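Feb 15, 2020 – Brunden open day, notes typed up on the train home

Got there late. Parking at Groltthorpe is a joke, ended up behind the tile warehouse and walked 20 minutes in the drizzle. Signed in, sticker on, missed the welcome talk. Coffee was decent though.

Jianguo Meng took our group through. Soft-spoken, hard to hear over the extractor fans, but he knows the place inside out and didn't mind being interrupted. Started in the joinery end – benches, frames, offcuts in bins sorted by length. They build most of their own furniture for the work cells and it shows. Nothing matches the catalogue stuff we get from Yin.

What I really wanted to see was the tables. We've been arguing about ours since December. White tops, grey walls on three sides, aluminium rail for the frame, and cutouts along the near edge so the metal base plates sit down in the top. I'd pictured something much fussier. Took a lot of notes on the cutouts, my handwriting is terible.
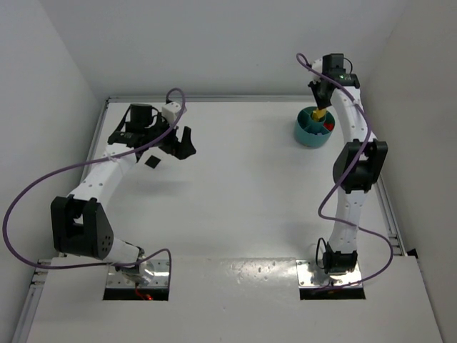 Asked about cleaning. Damp cloth, mild soap, nothing gritty. White shows every mark, Jianguo says, and he likes it for that – you see a dropped screw straight away. Fair point. Ours is a speckled brown and we lose everything on it.

Asked about cost too. $276 for the top on its own, walls extra, and he wouldn't be drawn on the frame. Cheaper than I'd guessed. The pale grey is just their standard paint, colour code 2191 if anyone wants to chase it up.

Cables – still not sold on how ours are run, came away with a few thoughts, will sketch them out for the next meeting.

After that a quick loop through stores (tidy, labels on everything, very jealous) and the Brerar room upstairs, which was mostly chairs and a slide show. Skipped the last bit to catch the 3 o'clock shuttle. Missed it anyway. Walked back to the car, drove to the station, soaked.

To do: ring Jianguo re the wall panels, are they screwed or just slotted in?? Forgot to ask. Measure our own bench beforehand so I dont look silly. Parking reciept is in my coat.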